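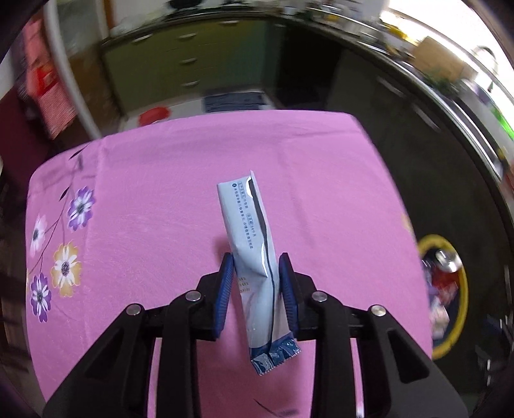 Prerville Water District
Minutes of the Regular Meeting, 2024-03-21

1. Opening
The chair opened the meeting with a quorum present. Minutes of the previous meeting were approved with one correction: the pump at the Ernano station is rated in gallons per minute, as shown on the data sheet.

2. Meter replacement
Staff reported that 662 of the 3,531 service connections now have new meters. Work on the east side is on hold until the contractor, Brikarance, delivers the remaining couplings. Two meter pits on Mthembu Road were found flooded and will be regraded before installation.

3. Ernano station
The standby pump failed to hold prime during the monthly test. The check valve was removed and the seat was found pitted. Staff requested authority to buy a replacement valve and gasket set for $1,050. Moved, seconded and carried, one abstention.

4. Main flushing
Flushing of dead-end lines will start at the north end and move south. Notices go out 15 days ahead. A member asked whether hydrant flow readings could be taken during the same visits — staff will check that the gauges are in calibration.

5. Rates
Discussion of the second-tier rate was tabled. The draft schedule is to be reissued with the base charge shown separately. Any change would take effect in November.

6. Public comment
One resident reported low pressure on the upper part of Mthembu Road. Staff will install a pressure logger at the nearest hydrant and report the readings at the next meeting.

The meeting was adjourned.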